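Gripper keeps dropping soft items after firmware update - anyone else?

Forum: Handheld and wrist-mount grippers > Faults and safety

marellano_bench
Two-finger unit, blue pads, used by hand on household pick and place. It ran fine until I took the July firmware. Now it closes on a soft object, holds for a second or two and then lets go. No error code. The status light stays normal.

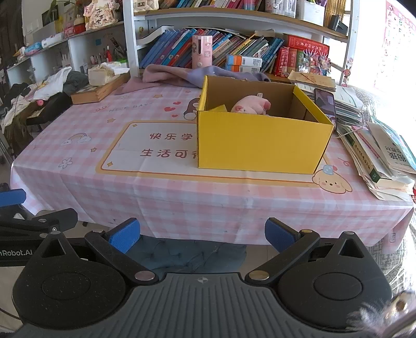

Hard objects are fine. A box, a mug, a book, no trouble at all. Plush toys and folded cloth are where it goes wrong. I logged 123 grasps on soft items on Friday and 54 of them ended in a release I did not command. Before the update I might see one or two in a whole day.

What I have tried so far:
Power cycle, several times.
Recalibrated the open and closed positions.
Cleaned both pads with alcohol and let them dry.
Swapped the USB cable for a shorter one.

None of it changed anything. The controller is a Vuteck board, stock settings.
- Montserrat Arellano

pelican_88
What is your grip hold current set to? The update put mine back to the default without saying so. Default is 424 on my board and I had been running 600 for anything squashy.

marellano_bench
It says 424. I never wrote down what it was before, so I can't tell you if it moved. I'll try 600 tonight.

torque_and_tea
Please don't go straight to 600. I did that on a unit like this and the left motor housing got too hot to keep a hand on. If you are holding the thing for an hour at a time that matters. Go up in small steps and feel the housing after each one.

pelican_88
I've run 600 since spring with no heat problem. Depends on how long your holds are. Mine are three or four seconds, then place.

torque_and_tea
Sure, and someone else will read your number and hold a stuffed toy in the air for two minutes while they talk to a coworker. There is no temperature cutoff on that board that I have been able to find. If you have found one, post the setting name.

pelican_88
I haven't found one. Fair point.

hirnham_shop
We service a few of these at Hirnham. A quiet release with no code is usually the slip detection. The controller watches finger position after contact. With a soft object the fingers keep creeping inward as the stuffing gives, and newer firmware can read that as the object sliding out. Then it opens to try again, and on a handheld unit there is no "again", so you just get the drop.

Look for a line called settle window in the config. If it is very short, that's your problem and more current will make it worse. The fingers will creep further.

marellano_bench
Found it. Settle window is 0. I assume that means off?

hirnham_shop
No, it means no waiting. It starts checking for slip the moment it feels contact. Badly named. Raise it one step at a time and leave the current alone while you do it, or you won't know which one fixed it.

lowgear
I'd roll the firmware back and be done. Why tune around a bug?

hirnham_shop
Because the older version has a pinch problem. If the trigger signal drops out while the fingers are closing, they keep closing. I've had a fingertip in there and I don't recommend it. The July version opens on signal loss. That part was a good change.

lowgear
I've used the old one for a year and never seen that.

torque_and_tea
You'd only see it with a loose trigger plug. Jondwood wrist mounts are bad for that, the plug sits right where your sleeve rubs it. I'm with Hirnham on this one. I would take dropped toys over a pinched finger.

lowgear
No wrist mount on mine. I'll stay where I am, but I'll go check the plug.

Lâm
Same fault on mine, same fix. I also had one pad a little loose on its finger, and it rocked when it met anything uneven. That looks like creep to the controller too. Push on each pad with your thumb with the power off. There should be no movement.

marellano_bench
Update. Left the current at 424. Raised the settle window to 3. Checked the pads with the power off like Lâm said, and the right one had a tiny bit of play, so I tightened that first and ran a short set before touching the setting. Slightly better, still dropping. With the settle window at 3 I got through the whole soft set with two drops, and one of those was me catching it on the edge of a box.

Housings are warm but I can hold them. I have not tried 600 and I don't think I need to.

One thing I don't like - at 5 it was slow to notice when I pulled the object out on purpose. The fingers stayed shut on nothing for a while. So I went back to 3.

hirnham_shop
Expected. 3 is where we leave them for mixed work. Write your values on a piece of tape and stick it to the controller. The next update will wipe them again.

pelican_88
Setting mine to 3 and dropping the current back down. Will report if it starts letting go of towels.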